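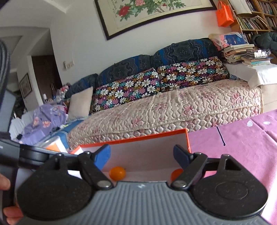 Souad Metwally, reading an early draft of this chapter, objected that a box for balls needs no chapter at all, as any box larger than the balls will do. Her objection is a fair statement of common practice, and most household storage is chosen on that basis. It holds for a box that is filled once and left alone. It fails for a box that is opened, emptied in part, refilled, and carried several times a day.

# Chapter 9: Open Boxes and Rolling Contents

## 9.1 Scope

Chapters up to this point dealt with contents that stay where they are placed: folded cloth, stacked plates, books, blocks with flat faces. Such contents have a resting face, and friction over that face holds them against small disturbances. A ball has no resting face. It touches a hard floor over a very small area and begins to roll under a tilt that would leave a block undisturbed.

The subject of this chapter is the open box used for rolling contents. An open box has a floor, walls, and a rim, and has no lid in use. Lidded boxes are treated in Chapter 10. Bags and nets, which deform around their contents, are outside the scope of this book.

After working through the chapter, the reader should be able to

- distinguish inside dimensions from rim dimensions and state which one governs a given decision;
- choose a wall height suited to the largest ball stored;
- allow hand clearance between the contents and the walls;
- set out boxes along a shelf with stated gaps.

## 9.2 Terms

**Floor.** The inside bottom surface of the box. The floor is assumed flat unless stated otherwise. A floor that sags toward the middle gathers balls there, and a floor that bulges sends them to the walls.

**Wall.** Any upright inside surface. Walls may be vertical or may flare outward toward the top. Flared walls make nesting possible when the boxes are empty and reduce the usable floor for a given rim size.

**Rim.** The top edge of the walls. In many boxes the rim differs from the interior in color. The box at the head of this chapter has bright orange edges and a white interior. A contrasting rim marks the boundary of the opening for a person looking down into it, and helps in locating the near wall when the table covering is patterned.

**Loose fill.** Contents that cover less than the full floor in a single layer. Two orange balls on the white floor of a box are a loose fill if the floor has space for more.

**Close fill.** Contents in a single layer such that no ball can move a distance equal to its own radius without meeting another ball or a wall.

**Working surface.** The table, shelf, or floor on which the box stands. Any cloth between the box and the table is counted as part of the working surface.

## 9.3 Behavior of a Loose Fill

When a box is set down, a ball in loose fill continues to move after the box has stopped. It rolls until it meets a wall, rebounds by an amount that depends on both materials, and comes to rest either on the open floor, against one wall, or in a corner. On a level floor all of these are possible. If the floor is tilted, the ball moves toward the low side and normally remains there.

The position of rest affects retrieval. A ball on the open floor can be approached from any side. A ball against one wall can be grasped across the direction parallel to that wall, leaving the wall itself out of the grasp. A ball in a corner has walls on two sides, and the person lifting it must either grasp it along a diagonal, roll it out first, or slide a finger down between ball and wall.

Bouchra Tawfik and Mahmoud Tazi use the term *corner loss* for the additional time taken by the third case. The term is adopted here. Corner loss grows as the ball becomes larger in relation to the floor, up to the point of close fill, where retrieval from above becomes the only practical method and the distinction no longer applies.

## 9.4 Wall Height

For a ball at rest on the floor, the widest part lies at a height of one radius. A vertical wall lower than one radius meets the ball below its widest part, so that the ball touches the rim first. Under a sideways push it may ride over the rim and leave the box. A vertical wall higher than one radius meets the ball at its widest part, and the push has no upward component at the point of contact.

One radius is therefore the lower limit for the wall height of a box that stands still. A box that is carried requires more. The rule used in this book is that wall height shall be no less than one full diameter of the largest ball stored. Higher walls improve retention during carrying and make retrieval slower, as the hand must reach farther down. Where a box is carried rarely and emptied often, the height should be kept near the lower end of the permitted range.

Flared walls require a separate check. A ball rolling toward a flared wall meets a slope, and at sufficient speed it climbs. The one-diameter rule remains usable for moderate flare. For strong flare, test the box with its intended contents.

## 9.5 Hand Clearance

Inside dimensions must allow for the contents and for whatever enters the box to lift them. The clearance is measured between the side of the ball and the nearest wall at the height of the ball's widest part. Measurement at the rim gives too large a value if the walls are flared.

Clearance on two opposite sides of the ball is sufficient. Clearance on all sides is convenient and costs floor area. In a narrow box, place the longer inside dimension across the direction of the grasp.

## 9.6 Working Surface

A smooth cloth on a smooth table lowers the resistance of the box to sliding. When a ball is pressed against the wall during retrieval, the force passes to the box, and a light box may shift. The remedy is to steady the box with the other hand or to place a non-slip layer beneath the cloth.

Pattern also deserves attention. Printed cloth, such as a pink tablecloth with small white petal shapes, gives a busy background outside the box. A plain interior keeps the contents easy to find. Orange on white is a strong contrast, and a stray ball is located more quickly on the floor of the box than on the print.

## 9.7 Worked Problem

A shelf has a clear length of 571 mm. It is to hold 3 identical boxes in a row, with a gap of 8 mm between neighboring boxes and the same gap at each end. Find the greatest permitted rim width, in whole millimeters.

*Solution.* Three boxes in a row produce two gaps between boxes and two end gaps, four in total. The gaps take up 4 × 8 = 32 mm. The remaining length is 571 − 32 = 539 mm. Dividing by three gives 179.67 mm, which is rounded down to 179 mm.

The result is a rim width. The width of the floor must be found by subtracting the wall thickness and any flare on both sides. Readers who round up to 180 mm will find that the gaps fall to 7.75 mm each, below the stated value.

## 9.8 Selecting a Box

Selection begins with the largest ball, whose diameter sets the minimum wall height under Section 9.4.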